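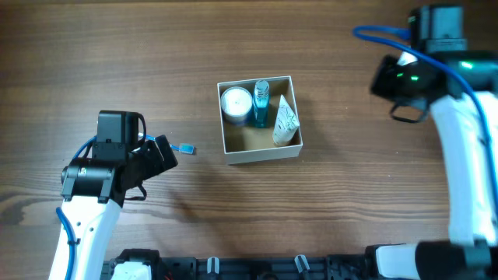
From: Lok-yiu Yang
To: Clonetcombe Growers list
Date: 11/9/21
Subject: Re: Biochar for the shared beds?

Mariama Osei wrote:
> Hi all, I've been reading up on biochar and I think we should
> try it on the shared beds this winter. The Gorkurance people
> will do us a pallet at a group price, 86 dollars a bag, and
> their leaflet says one application lasts 100 years. They had a
> trial where squash yields doubled. If we order before the frost
> we could dig it in along with the leaves. Who's in?
> Mariama

Mariama, thanks for doing the legwork, but I'm not in yet.

Doubled compared to what? I read the leaflet twice and couldn't find what the soil was like to begin with. If they started on worn-out sand, then sure, anything would help. Ours has had compost on it every fall since before I joined. I'd also like to know how anybody tested the 100 years part. The charcoal might still be sitting there in a century, I'll give them that. Whether it's doing my squash any good is another question.

Second thing. The leaflet says to use it "charged," and then in small print on the back it says charging means mixing it with compost and leaving it for several weeks. Raw char can tie up nitrogen the first season. So we'd be using up our own compost to get the stuff ready, and I'd bet a good part of whatever improvement we saw would come from the compost.

Third, pH. Most of these chars run alkaline. The Ditbridge side is already on the sweet side (Nana Aidoo's blueberries gave up over there, you may remember) and I don't want to push it any higher without a proper soil test. The last one I can find is from before the new fence went in. Does anyone have a later one?

I went through this with the rock dust. We spread all of it, everyone said the beans looked greener, and not one bed had been left alone to compare them with. I said they looked greener too. It was a wet year.

What I would go along with: buy one bag, charge it over the winter in the spare bin, and put it on half of bed 4 in spring. Same leaves, same compost, same squash on both halves, and weigh what comes off each. Cecilia still has the hanging scale, I think. If there's a difference I can see without squinting I'll chip in for the pallet myself.

Also, is the 86 with delivery or without? The leaflet doesn't say.

Lok-yiu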